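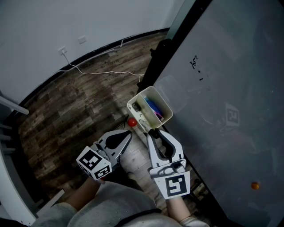 I've gone right off the big toy box. We had one in our first flat in Usbridge, a great heavy thing with a lid, and everything went in and nothing came out again. When we moved to Sulton I left it behind and bought small white bins instead – and I'd argue with anyone who says they're too small! A little plastic bin you can pick up by its edge, with a blue thing and a pink thing in it and room for the red ball off the floor, is a job you can finish before the kettle boils.

My sister swears by a proper storage unit, and hers did cost 50 quid, so I suppose she has to. But you can't carry a storage unit along to wherever the mess is, can you? I'm sticking with my bins, and I'm buying two more in November.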